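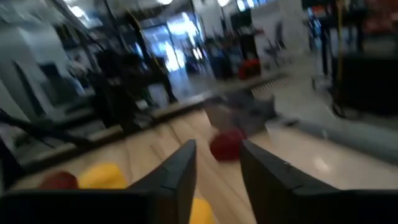
## Re: sorting task, wrist view, and who is bringing what

Hi all,

Answering the long one from last night in pieces, I've got twenty minutes before I have to be out the door. Wrist view is at the top so everyone's talking about the same thing. Red ball straight ahead of the open jaws, bit right of centre, yellow thing off to the left. Blurry, yes. More on that further down.

> Two of us ran the sorting task again after the meeting and got pretty mixed results. Before we book the room for another long evening can somebody please settle these:
>
> - Do we go for the ball first or last? The code does ball first, the plan on the wiki says last.
> - Are we still using the Wornorik colour thresholds or the new ones?
> - The arm moves a lot faster than it did in August. Was that on purpose?
> - How many runs do we have in the log now, and are the bad ones in there too?

Ball order. First. The wiki is out of date, my fault, I'll fix it. Reason we changed was the ball rolls if you bump anything next to it, and once it's rolled the arm has to go looking and we lose the clock. So ball goes in before anything else gets touched. If the rules people at Clisix come back and say the order is drawn at random then we're back to square one, but they haven't said that yet and I'm not writing code for a rule that doesn't exist.

Thresholds. New ones please. The Wornorik set was made under the old lights and it calls dark red "brown" about half the time, then skips it. The file is in the shared folder, it's the one with "daylight" in the name. Don't edit it in place, copy it first. Somebody (not naming names) saved over it in the middle of a session and we spent an hour chasing a bug that wasn't one.

Also on colour — red things in the background. There's a red chair down by the glass and in the wrist view it comes up as a small but very solid patch of red. If the arm is tilted up when it grabs a frame the detector can pick that. So two things: crop the top of the view before you run the detector, and don't start a search with the wrist tilted back. Crop is already in the branch called flutema-crop. Needs somebody to test it who isn't me.

Speed. No, not on purpose. Well, half on purpose. The speed setting got bumped when we were practising the reset move, which doesn't need to see anything, and it never got put back. Look at how the ceiling lights smear and you get the idea, the fingers are about the only crisp thing in there becuase they travel with the camera. Everything you'd want to grab is mush. Fix is:

1. Drop to the slow profile any time the camera is being used to decide something.
2. Stop fully, wait, then grab the frame. Don't grab on the way in.
3. Fast profile only for going home and for the reset.
4. If you change the profile by hand, put it back. Or write it on the whiteboard at least.

Number 2 will cost us time on every pick, I know. I'd still take a slow pick over a missed one. The way the scoring works a miss costs double what a late finish does. We can talk about it.

Log. 3728 frames as of this afternoon, over 61 runs. Bad ones are in there, yes, and I want them to stay in there. Please label them though. "Fail" on its own is useless to whoever reads it later. Say if it missed, dropped, grabbed the wrong colour, or just sat there. Those 4 labels, spelled the same way every time, lower case. I've been going back through the old ones and there's three different spellings of "dropped".

> Also is the finger spacing right? It looked narrow to me when it came down over the ball. And should the grey thing at the back be on the table at all during a run?

Spacing — I had the same worry. The opening looks like a thin wedge from the wrist cam but the camera sits close in behind the fingers so it's hard to judge anything from there. Measure it from the side with the ruler, arm powered down, and post the number. If it's tight we open wider on approach, it's one line in the config. Please don't go filing the tips, we have one spare set and the order from Ait Brahim took forever.

Grey thing. Whatever is back there behind the ball, if it isn't part of the task take it off before you start. Same goes for the thin black cables or rods, whichever they are, coming in toward the table on the left side. Tape them down or pull them back. One of these days the arm will hook one and take the whole lot on to the floor.

Things I need people to pick up, reply to the list so we don't double up:

- test the crop branch, ten picks minimum, lights on and blinds open
- side measurement of the jaw opening
- relabel the old fails (boring, sorry, can be done at home)
- email Clisix about the pick order
- bring more tape. Wide stuff, not the clear kind
- write up the reset steps for the newer members, half a page is plenty

I can do the wiki and the speed profile. Room is ours from 6:30 pm next time, please be there for the start, setting up took us nearly the whole first hour last week and it doesn't need to.

One more, on the entry form. It wants a team name and a short paragraph on what we built. Flutema is what we put last year and I'd keep it unless somebody feels strongly. For the paragraph just send me a couple of sentences each on the bit you worked on and I'll stitch it togther. Plain words, the judges aren't all programmers.

Ok gotta run. Will push the speed change tonight, pull before you start anything.

Cheers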